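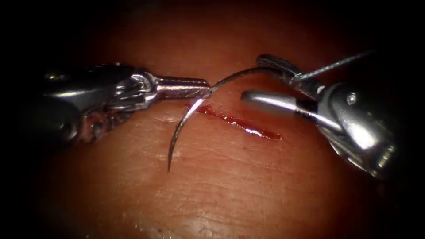
Runum was a mail-order company and later a shop selling official band merchandise, mostly T-shirts, tour programs and enamel pins. Based in Trenov. Started as a stall outside concert halls, went to paper catalogs, then one store on Arno Street. Best known for the "tour back" shirt, with the full list of concert dates printed in a single column down the spine instead of across the shoulders.

Origins

The business began at a folding table. Shirts were printed at night in a rented garage and sold the next day, cash only. No license for the first two seasons - the early designs were bootlegs, and collectors still call them "garage shirts". A touring band's management found the table, bought one of everything and offered a contract. The contract covered 33 concerts. Runum supplied shirts, a poster and a program for each date.

After that came other bands, most of them mid-size rock acts that played theaters. Arena bands already had their own suppliers and Runum never got far with them.

Catalog years

The first printed catalog came out in October and listed 11 items. Black and white, stapled, order form on the back page. Later ones were in color and much thicker; the largest listed 665 items, among them scarves, guitar straps, key rings, a jigsaw puzzle and a set of drinking glasses that was withdrawn when the print washed off in the sink.

Customers had to write in a second choice for every shirt. If the first was sold out the second was sent without asking. This caused alot of complaints, and the letters page of the catalog printed some of them, with replies that were not always polite.
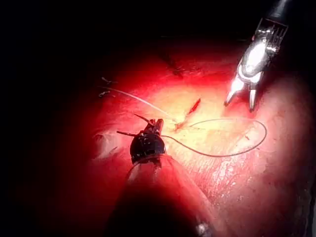
Lit tissue surface with an instrument shaft.

Sizes were another sore point. Runum shirts ran small. The company kept the same cut for years, said so in the catalog, and told buyers to order one size up.

The Arno Street store

Opened on the ground floor of a former shoe store. One long room, counter at the back, shirts folded in pigeonholes left over from the shoe boxes. Listening booths were planned but only one was built. Bands playing in town sometimes came in for signings in the afternoon, before sound check. Lines went around the corner onto the tram stop and the city asked for them to be moved to the other side.

The store sold a few things the catalog did not: single posters, faulty shirts at half price, programs left over from canceled dates. The canceled-date programs are now the most wanted Runum items. Copies with the store's round price sticker still on the cover sell for more than clean ones. 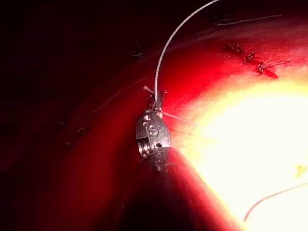
Thaweesak line

Thaweesak was Runum's higher-priced label. Heavier cotton, embroidery in place of print, numbered neck tags. The first run was 1211 jackets, all in dark green, no band name on the outside - only a small stitched emblem on the cuff and the tour dates on the lining. Reviews in the music press were mixed. Some writers liked that the jacket could be worn to work. Others thought a fan jacket with nothing on the front missed the point, and the price came up in all of them.

A second run in navy sold slowly. The label was droped after that and the leftover jackets went to the Arno Street store.

Closure and afterlife

Bands began selling direct from thier own websites and the licenses ran out one after another. The catalog went first. The store stayed open a while longer on old stock. The name was later sold to a clothing wholesaler, which has put out reprints of the garage shirts. Looser cut, softer ink, dates in the same single column.

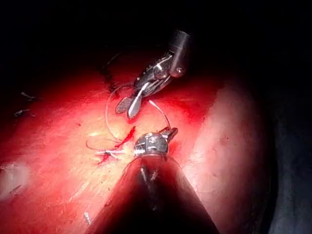
Two instruments and a suture over red tissue.

Identifying originals

Originals have a woven neck label with the name in lower case. Reprints have it printed straight on the fabric. Single stitching on the sleeves of garage shirts, double on everything licensed. Misspelled venue names are common on the originals, corrected on the reprints.

See also
Concert T-shirt
Tour program
Bootleg merchandise

Page last edited 23/02/2021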